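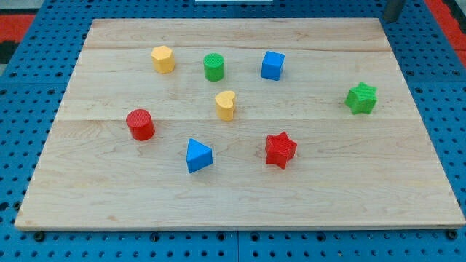 Colored shape blocks set out on a wooden board.

Setting Up a Shape Sorting Board
Home | Early Learning | Guides | Contact
4 min read | 104 shares | 2 comments

Prepared for the Brevura Early Learning Library by Ifeoma Onuoha. Reviewed by Tanko Okafor, 23rd March.

This guide explains how to prepare and run a simple sorting activity using small colored blocks and a flat wooden board. It is intended for classroom staff and for families who borrow activity sets from the library. The Ullska set is used throughout, but any blocks of similar size with a clear difference in color and shape are suitable.

What you will need

A flat wooden board with a smooth surface. Pale wood is recommended, as strong colors such as red, blue, green and yellow are easy to see against it.
A selection of shape blocks, including cylinders, stars, a cube, a heart and a hexagonal prism.
A steady table of a height the child can reach while seated.
A soft cloth.

Preparing the board

Wipe the board with the cloth, following the direction of the grain. Boards made from joined planks should be checked along each seam with a fingertip. Any board with a raised edge or splinter must be returned to the library desk and not used.

Place the board flat on the table and press gently on each corner. If it rocks, move it to another surface.

Setting out the blocks

Spread the blocks over the far half of the board, leaving a clear space between them. The near half should be kept free for the child to work in. Blocks of the same color should not be placed side by side at the start. A yellow heart and a yellow hexagonal prism, for instance, may be separated by a green cylinder.

Running the activity

Begin with color. Ask the child to bring all the yellow blocks to the front of the board, then all the green ones. Name each color as the block is moved.

Return the blocks to the far half and repeat the activity by shape. Stars and cylinders work well for this stage. Children who sorted by color first may continue to do so, and they should be given time before the request is repeated.

Older children may be asked to choose their own rule and explain it to a partner.

Putting away

Return every block to the Lindqvist storage tray and check the contents against the card in the lid. Missing pieces should be reported using form 378, available at the desk.

Next guide: Pattern Strips for Beginners
Share | Print | Back to top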